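Workroom > Talks > Historical Sewing

Filed under: Petticoats & Underpinnings, Speaking Notes

Cording a Petticoat Without Losing Your Mind — my notes from the Clondmont costume weekend

A few of you asked for these, so I've typed them up more or less as they were on my cards. Slides are gone, sorry, and so are the bits where I held things up and waved them.

Start with the petticoat on the stand. Let people look at it before I talk.

Hello! So I'm going to talk about corded petticoats, 1830s into the 1840s, the thing that holds your skirt out before the cage crinoline comes along and makes everybody's life easier. I've made four. The first one I'd rather not discuss, but I'm going to, because it's where I learned most of this.

The idea is very simple. You take two layers of cotton, you trap a cord between them, you sew right up against the cord, and then you do it again. And again. Mine has 15 rows at the hem, then a gap, then clusters going up toward the knee. Show the inside here.

Fabric. I used plain white cotton muslin from Admasu, tightly woven, washed hot twice before I cut it. PLEASE wash it. Petticoat number one went in the laundry after it was finished and the cotton shrank and the cord didn't, and the whole hem rippled like lasagna. (Pause, somebody will laugh.)

Cord next. I like cotton kitchen twine, and I know there are people in this room who feel strongly about that. 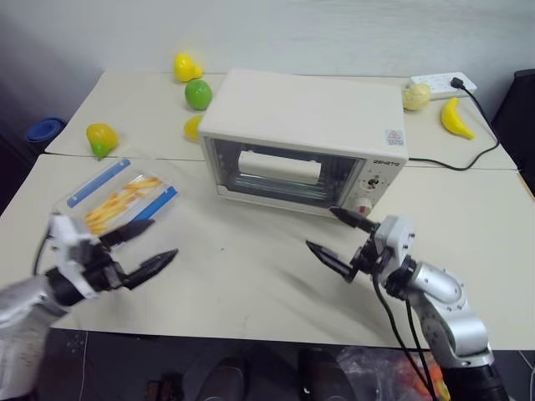

Geetha Amin cut in from the second row at this point to say that twine was far too soft for a hem and that she wouldn't use anything but a hard-twisted cotton cord, pulled as tight as it would go.

She's got a point, and I said so. Hard cord gives you a crisper bell shape with fewer rows. What I don't love is how it behaves at the joins — you get a lump where the ends meet, and the lump always seems to land at center front. Twine you can unpick a little, trim one ply at a time, and overlap, and you'd have to go hunting to find it. So: hard cord for the bottom few rows if you want, twine above. That's what I did on number four and I'm very happy with it.

Sewing the channels. Two ways to do it.

One is to sew the channels first and thread the cord through with a bodkin. It's tidy, but a full hem is a long way to drag a bodkin, and your wrists will let you know. The other is to lay the cord in as you go, with a zipper foot or by hand with a running stitch. I lay it in. Fold the fabric up over the cord, pinch, sew, move on. Don't pull the cord while you're sewing or you'll gather the hem and have to take that row out. I took out the same row three times on number two and then went to bed.

By hand or machine? If it's for a museum event or you just like handwork, by hand, and find a long audiobook. If it's for dancing in, I'd use the machine and go and have dinner. Nobody is going to lift your skirt at the ball! I hope.

Pass round the sample strips now. Ask for them back this time.
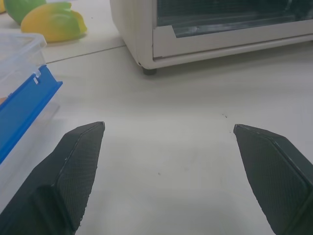

Starch is the part people skip, and then they write to me and say their petticoat is floppy. The cording gives you the ribs, but the starch is what makes it stand. I use cooked starch, the old-fashioned kind, mixed up thick like gravy. Dunk the whole thing, squeeze it out, smooth each row flat with your fingers, and hang it from the waistband so the hem dries open. I put mine over an old hoop in the bathtub. Then iron while it's still a tiny bit damp, from the wrong side, between the cords and never across them.

It'll feel like cardboard. Good! Wear it around the house for an hour and it settles.

Waistband. Gauge the fullness into it, leave the back a little fuller than the front, and put a placket in that's longer than you think you need. Drawstring or button, either one. I use a button and then regret it after lunch.

One corded petticoat by itself won't do the job, by the way. Put a plain one with a flounce over the top, starched too, or the ridges show through your dress. In August I wore only two over the corded one and nearly melted, but the shape was lovely.

If there's time, talk about bringing the hem up off the floor for outdoor events. If there isn't, go straight to questions and the try-on rail.

3 comments

Thirumalai Rodrigues
Could you say how deep the double layer goes? I'm cutting mine this week and I can't work out if I should line the whole skirt or just the bottom.

Lerato Hendricks
Thirumalai, I only doubled mine to the knee and it hangs fine. Lining it all the way up made my waistband so bulky I had to redo it.

Annapurna Krishnan
I was the one who walked off with a sample strip, so sorry! It's in the mail. I've started mine with 14 rows and the hard cord and I already have a lump at center front, exactly as promised.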